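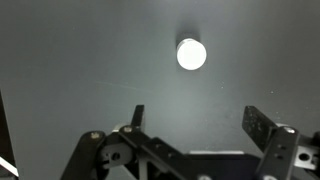
# Ciruna

Ciruna is the student grasping project at Renbridge. This repository holds the recordings, the notes and the small scripts we used for the first round. It covers reaching, grasping and lifting of everyday objects by members of the club, most of whom had not driven an arm before January.

Read this file before you download anything. The full set is large and you may only need one part of it.

## What is included

The release has 506 episodes. One episode is one attempt at one object, from the moment the operator says "go" until the arm is back at its home pose. Failed attempts are kept. Of the total, 85 were marked as failed by the operator, and the reason is in the `notes` column when somebody remembered to write one.

The folders are:

- `hudec/` for the two-finger runs
- `onudthorpe/` for the three-finger runs
- `sheets/` for the log sheets, typed up
- `scripts/` for playback and for cutting episodes

Hudec and Onudthorpe are only the names of the two student teams. Each team picked its own objects and wrote its own log, so the columns do not match everywhere. `scripts/merge_logs.py` fixes most of this. It does not fix the time column in the Hudec sheets, which was kept in minutes for the first half and in seconds after that.

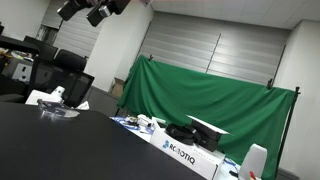

*Black table with clear plastic item, green cloth on its stand behind.*

## How episodes were recorded

Students worked in pairs. One drove and the other kept the log. They changed places after 13 attempts, or sooner if the driver asked. Mafalda Rocha wrote the start-up checklist and it is in `sheets/checklist.md`. Please use that version and not the one in the old wiki.

Objects could be placed anywhere on the table that the arm could reach. We did not mark positions. This makes the data harder to compare between runs, and we would do it differently next time.

Transparent objects were allowed in both teams. They are tagged `clear` in the log. If you are training on depth, filter them out first and add them back later.

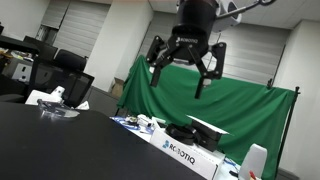 Thandeka Xaba asked that the three-finger runs be scored separately, as the teams were not solving the same problem and a combined success rate would tell a reader very little. We agreed, and the combined table was removed from this file. The per-team tables are in `sheets/`.

## Known problems

- Camera angles differ between episodes, and the view may be tilted. Do not assume the horizon is level.
- Background objects were not kept fixed. Chairs and boxes can move from one run to the next.
- Some 2 percent of the log rows have no operator initials. We left them blank.
- The word "lift" was used loosely. In the Hudec log it means the object left the table. In the Onudthorpe log it means it was held until the driver called stop.

## Use

Teaching and coursework use is fine. If you publish something, name the project and the version. Do not use the audio notes outside class. They have student voices on them and are left out of the public copy.

To play an episode, run `python scripts/play.py` with the episode number. Press the space bar to pause. There is no rewind.

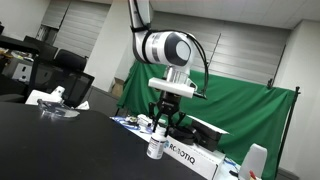
Renbridge, July 14, 2018

Version 2 replaces the first upload. The episode numbers have changed, so old split files will not work with it. Corrections to the logs should go to Davoud Najafi, with the episode number in the subject line.

Comments

**Nobuhle Msimang**
Does merge_logs.py need both folders in place? I only took onudthorpe and it stops at the first sheet.

**Davoud Najafi**
Yes, it looks for both. Make an empty hudec folder and it will run.

**Fatima Shabalala**
Used this for our club's intro class. The failed attempts were the most useful part. Could you add the reasons for the blank ones, if the drivers still remember?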